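Keeping a Small Bathroom Fresh Without Fuss

Our bathroom in the Horkholm house is so narrow that I can just about touch both walls at once, and over the years I've tried every trick going to keep it pleasant. Some were my mother's, some came from readers, and a good many I learned by doing it wrong first (ask me about the bleach and the good blue towels!).

Start high and finish low. Dust the light fitting and the top of the mirror before you so much as look at the sink, otherwise you'll be wiping it all over again. For the mirror itself I use plain water with a splash of white vinegar and an old cotton pillowcase cut into squares, and I haven't bought paper towels for that job since January.

Wall tiles like dish soap and warm water best of all. Please keep vinegar away from real marble or limestone, it dulls the shine and there's no getting it back without a polisher. For grout, make a paste of baking soda and water, leave it ten minutes while you have your coffee, then go along the lines with an old toothbrush and rinse well.
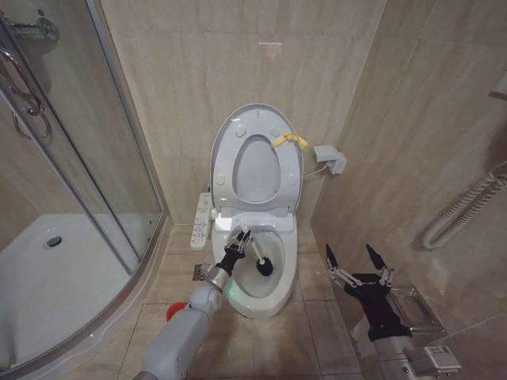
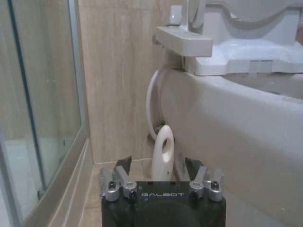

Seat and lid up in the first picture, with a bidet control panel on the left.

Lift both the lid and the seat when you clean, and wipe the little bumpers underneath, where grime loves to settle. If you have an electronic bidet, unplug it first and use a soft damp cloth with a drop of mild soap on the buttons. Never spray straight at them! Spray the cloth instead.

Hatsue Sekiguchi wrote to me from Tinton with a lovely tip for musty towels. She washes them hot with half the usual soap and no fabric softener, then hangs them by the long edge so they dry quicker. I tried it on our oldest set and they came up soft as anything, so thank you, Hatsue.

One more for the drain, while I'm rambling. Pull the stopper out every couple of weeks and clear the hair with a bent wire, then follow with a kettle of hot tap water. Boiling water can be hard on plastic pipes, so let the tap do the work. Then prop the door open and let the room air out until the floor is dry.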